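Recording Laundry Pickup Demonstrations with the Hand-Held Gripper

Wurkau Docs > Data Collection > Soft Items

Use these steps to record pick-and-place episodes with clothing in a bedroom. They assume the gripper is already calibrated and paired with the Sikach recorder. If it isn't, do the Setup page first.

Before you start

Charge the gripper and clear at least 4 GB on the recorder. Open the curtains or turn on the ceiling light, and leave the light alone for the whole session. Pick the surface you will work over and log it in the Osman sheet under "background". Patterned bedding is fine and we need more of it.

Mapping pass

Walk the gripper slowly past the bed, the walls and any furniture before the first episode. Finish at the spot where you will stand to work. Redo the pass if you change rooms or move the bed.

Recording an episode

1. Hold the gripper still with the jaws open and press record. Wait 2 seconds.
2. Move in at a normal pace and close on a single layer or a loose fold. Don't pinch the bedding along with the garment.
3. Lift until the garment is clear of whatever it was lying on.
4. Carry it to the target, lower it and open the jaws all the way.
5. Back off and stop recording. 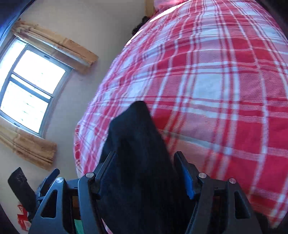
Black knit fabric between the fingers, held over a plaid bedspread.

Keep your free hand out of view from start to finish. If a garment slips, pick it up again in the same episode and tag it "regrasp". These are useful, so don't delete them.

Dark fabric is harder to judge on playback. Check the first episode with each dark item before you go on. You should be able to tell the garment from the fingers while the jaws are closing. If you can't, add light and start over.

How many

One set is 12 episodes per garment. Change the starting shape every time: flat, bunched, folded over, half inside out. Sets with the same starting shape throughout get sent back.

Upload

Connect the recorder and run the Rastach checker. Error 29 means the mapping pass is missing or too short.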